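Wardrobes, cupboards and damp: tips page

Quick ones first, longer stuff further down. Add to it if you like, just don't reorder it, I can never find anything after.

## Musty smell

- Empty it. All of it, not just the floor bit. Coats hold the smell more than the wood does.
- Doors open overnight, window open a crack if it's not raining.
- Bicarb in a saucer, bottom shelf. Change it after 2 weeks. Don't cook with it afterwards (yes, really, someone in this house).
- White vinegar and water, half and half, on a cloth that's been wrung out hard. Wipe, then dry cloth straight after. Chipboard edges swell if you leave them wet and they don't go back.
- Coffee grounds: tried it. Wardrobe smelled of musty coffee.
- Lavender bags are nice but they only cover it up. Find the damp.

## Finding the damp

Hand flat on the back panel, then on the wall next to it. Colder at the bottom? Usually condensation. Outside walls are the worst, north facing ones worst of the lot.

Pull the wardrobe out and look behind. Black speckles on the wall = no air moving. Leave a gap of 40 mm when you push it back, more if you've got the room. I cut two bits of batten and screwed them to the wall low down so it can't creep back. Took ten minutes.

Brown tide mark instead of speckles is a leak, gutter or a pipe, and no amount of vinegar will help. Get it looked at.

Don't dry washing in the bedroom. I know. But the water goes somewhere and it goes behind the wardrobe.

## Moths

Check the wool first, then the edges of the carpet underneath, then anything with a fur collar. Little silky tubes are the ones to worry about.

Freezer for woollens: bag them, squeeze the air out, leave them in two weeks. Let them come back to room temperature before you open the bag or they get soaked.

Hoover the corners and the shelf pin holes with the crevice nozzle. Empty the hoover outside straight away.

Cedar blocks go off. Quick rub with sandpaper brings the smell back. The Inditz sticky traps are good for telling you if you've got them, not for getting rid. One per wardrobe, write the month on the back. Mine says July and I keep forgeting to change it.

## Doors that won't shut level

Concealed hinges have two screws that matter. Front one moves the door side to side. Back one moves it in and out (on most, some are the other way about, turn it a quarter and see). Up and down is the plate on the cabinet side: loosen, shift, tighten.

Do the top hinge first. Small turns. Hand screwdriver, keep the drill away from it.

Before any of that, check the floor. Half the time the door's fine and the cabinet's leaning. Bit of folded card under the front corner, see if the gap closes. If it does, swap the card for a proper plastic wedge.

Stripped screw hole: matchsticks and wood glue, snap off flush, leave till tomorrow, screw back in. Cocktail sticks do if the hole's small.

Anything tall gets a strap to the wall. No exceptions if there's kids about. Proper fixing for the wall you've got, plasterboard plugs for plasterboard.

## Shelves

Sagging shelf: turn it over. Buys you a couple of years. After that a strip of hardwood glued and screwed along the front edge underneath.

Heavy stuff low. Suitcases on the top are fine empty, not stuffed with the winter duvets and a box of books.

Missing shelf pins: take an old one to the shop. They look the same and they aren't. The Kastum mixed bag has 27 in it and only one size fitted ours.

## Dark finishes

Show everything. Dust, fingers, the lot.

- Barely damp microfibre, then a dry one. Long strokes, one direction.
- No spray polish on laminate, it smears and then dust sticks to the smear.
- Do the front lips of the shelves, everyone misses those.
- Scratches: wax crayon a shade darker then you think. Ren do a dark brown that's near enough. Warm it in your hand, rub across, scrape off the extra with an old bank card.
- Can't see a thing inside? Stick-on battery light under the top shelf, near the front. Or line the back with pale paper, drawing pins at the corners.
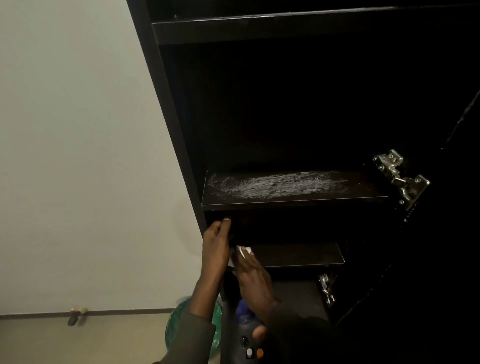
*Page last changed: July, teatime. Added the dark finishes bit, fixed the hinge part.*

## Scuffs on the wall next to it

Doors and coat hangers do it. Try in this order:

1. Dry rubber, the white school sort.
2. Damp cloth, tiny drop of washing up liquid.
3. Melamine sponge, very light. Leaves a shiny patch on matt paint if you go at it.
4. Paint. Decant a bit of the leftover into a jam jar when you decorate, label it with the room.

Felt pad where the door hits. Maridier ones stay on, the cheap ones slide off by the first warm day.

## Putting it all back

Not till it's bone dry inside, touch the back corners. Hangers all facing the same way. Leave a hand's width spare on the rail so air gets round.

Shoes in last, and not if they've been out in the rain. Newspaper in the toes, leave them in the hall overnight.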